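Worktop (kitchen)

A worktop, also called a counter, countertop or bench depending on where you are, is the flat surface in a kitchen on which food is prepared. It normally sits on top of base cabinets or on legs and is fixed to the wall at the back. In Britain "worktop" is the usual word in shops, "work surface" in older cookery books. Australians and New Zealanders say "bench". "Countertop" is American but now common everywhere in the trade.

History

Before fitted kitchens most food was prepared on a table. Usually pine or some other cheap softwood, scrubbed with sand or soda, standing in the middle of the room. Larger houses had a separate pastry slab in the larder or dairy, slate or marble, kept on the north side of the house. Dressers held the plates and gave a bit of extra surface. The sink stood by itself, often in the scullery.

The long unbroken worktop is a twentieth century idea. Kitchen planners between the wars wanted everything at one height and within reach, borrowing from ship's galleys and railway dining cars. Post-war house building spread it. Metal units with enamelled or linoleum tops came first in many rented homes, then plastic laminate on chipboard, which was cheap, came in colours and could be wiped. By the 1970s laminate was the normal choice in new British houses.

Stone came back slowly. Granite in the 1990s, then engineered quartz. Solid wood never quite went away.

Materials

Laminate – printed paper and resin pressed onto a board core. Cheapest. Light. The weak points are the joints and the cut-out round the sink, where water gets in and the board swells. Can't be sanded or repaired to any great extent. Hot pans will blister it.

Solid wood – beech, oak, iroko, maple. Staves glued side by side. Needs oiling, more often in the first year. Moves with the seasons, so it has to be fixed with slotted brackets, a point often missed by fitters. Black marks round taps are the usual complaint, caused by iron and damp reacting with the tannin in oak.

Granite – hard, takes heat well, some types need sealing. Sold as slabs, so long runs have seams. Quality and colour vary a lot between quarries.

Engineered quartz – crushed stone bound in resin. Even colour, doesn't need sealing. Less happy with heat than granite as the resin can scorch. Cutting it dry gives off very fine silica dust, a serious danger to the lungs of workers, and some countries have restricted or banned it for this reason.

Marble – soft for a stone, and it etches. See below.

Stainless steel – standard in restaurants. Noisy, scratches early then settles to an even dull finish. Hygenic if the welds are good.

Slate, soapstone, concrete, tile and glass are also used. Tile has fallen out of favour, mainly the grout.

Marble

Marble is limestone changed by heat and pressure and is mostly calcite. Acids attack it. Lemon juice, vinegar, wine, tomato and many bathroom cleaners leave a dull patch called an etch, which is not a stain and won't wash off. Sealing slows down staining but does nothing much for etching. A honed (matt) finish hides etches better than a polished one.

Bakers like it regardless. It takes heat out of dough and butter quickly and so feels cool to the hand, useful for pastry, and for tempering chocolate. The veins are other minerals caught in the stone – clays, iron oxides, graphite – and give greys, browns, golds and greens. White marble with grey veining is the type most widely copied in laminate and quartz.
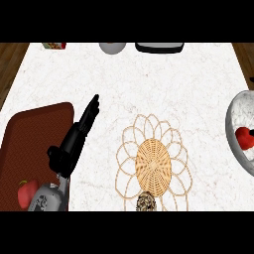

Etches can be rubbed out with a polishing powder if shallow. Deeper ones need a stone mason to re-hone the area, and generally the whole run gets done so that the finish matches. Oil stains are drawn out with a poultice, a paste of absorbent powder left on under film overnight, several times over if needed.

Height and layout

Height is set by the cabinets plus plinth plus top. Most fitted kitchens use one height throughout, a compromise. The old rule is that the surface should come a little below the bent elbow, lower again for kneading, higher for chopping. Some designers drop a section for pastry. Adjustable tops exist, on hand cranks or motors, mostly fitted for wheelchair users or shared homes.

Clear space beside the hob and on both sides of the sink is reckoned more useful than total length. Corners look generous on plan but the back of them is hard to reach and tends to fill up with appliances. Overhangs for seating need brackets or a leg once they get deep, especialy in stone.

Care

Warm water and washing up liquid for nearly everything. Dry afterwards on wood and stone. Chopping boards on all surfaces, including granite, which blunts knives. Trivets under pans. Bleach is hard on wood and can mark some quartz. Abrasive pads no, except on steel, and then only along the grain.

See also

Butcher's block
Draining board
Fitted kitchen
Splashback
Upstand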